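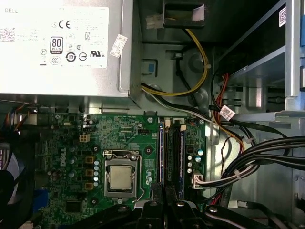 Clokitz 腕部套件试用记录(二):拆机工位

套件到手后先在桌面上做了标定,这篇记拆机部分。对象是一台戴尔台式机,侧板打开,任务是从主板上取内存条。机械臂沿用原来的,换上的只有 Clokitz 的夹爪、腕部小相机和配套软件 Gudus。

先说空间。内存槽在 CPU 插座右侧,再往右是金属硬盘架,架子下方横着一束黑色线缆,用白色扎带捆着。夹爪从主板下沿一侧进入,指尖悬在内存槽下方时,离线束已经不远。Gudus 的避障模型把机箱当成刚性盒子,线缆不在模型里,需要手工加禁入区。我加了 8 个,保存后重启会丢失一次参数,3 月的固件仍未修复。

再说夹爪。标称最大夹持力 70 N,取内存用不到,我限在 8 N。指尖偏厚,槽上端的白色卡扣要换细指尖才能拨,细指尖属于选配,套装里没有。

识别方面,绿色主板上的白色卡扣很好分割,银色电源和金属架反光较重,曝光要锁定,自动曝光下位姿会跳。

数据:连续跑 70 次取出动作,成功 53 次。失败多数出在卡扣没有完全打开,其余是指尖打滑。同样的流程换成 Chala 的夹爪,70 次成功 54 次,差别可以忽略,但 Chala 不带相机,线要自己走。

结论暂定:已有机械臂、想省去相机支架的可以买,细指尖一起下单。下一篇测拔电源插头。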